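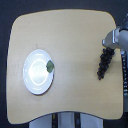
School board vacancy: can they appoint someone without an election?

Posted by Marin Vukčević

One of the members of our school board in Alden moved out of the district in September with 22 months left in her term. The notice on the district site says the board will "fill the seat by appointment" and that letters of interest are due to the board secretary by 4 p.m. on the last day of the month. I always thought school board seats had to be filled by voters. Can they just pick a person? And is there any point in me sending a letter if I have never run for anything? I have two kids at Moreira Elementary and I go to most of the meetings, but that is all the background I have.

Liviu Nedelcu

It depends on your state, but in many places yes, the remaining members can appoint someone. Usually there is a deadline for them to act. If they miss it, the choice may go to a county official or to a special election. Look for the board's bylaws on the district website. Ours had a section called "Vacancies" and it was a page and a half long.

The other thing to check is how long the appointment lasts. Often it isn't for the full remaining term. The appointed person serves until the next regular school election, and then the seat goes on the ballot for whatever time is left. With 22 months to go, that could easily happen in your case.

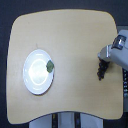 You should also ask whether the interviews are held in public. In my district they were. Each applicant got the same set of questions and the members voted at the same meeting, by name.

Arvo Kettunen

They already know who they want. Save your stamp.

Aslı Dağdelen

I was appointed to the Trirthorpe board in this way and I did not know any of the members beyond seeing them at meetings, so I would send the letter. The district has almost 1,000 students and there were 4 applicants for the seat.

Keep it to one page. Say how long you have lived in the district, that you are registered to vote there, and which meetings you have attended. I wrote a paragraph on the transportation budget because it had been on the agenda all spring, and most of my interview was about that.

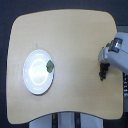

Read the last audit and the current budget before you go in. The budget ran to 80 pages and I only understood part of it the first time, but I could at least say where the money for substitutes came from. Also ask the secretary about the background check and the financial disclosure form. I had to finish both before I could be sworn in, and the fingerprint appointment took longer to get than I expected.

We use cookies to remember your settings and measure traffic. By continuing to browse you accept our cookie policy. Accept | Manage settings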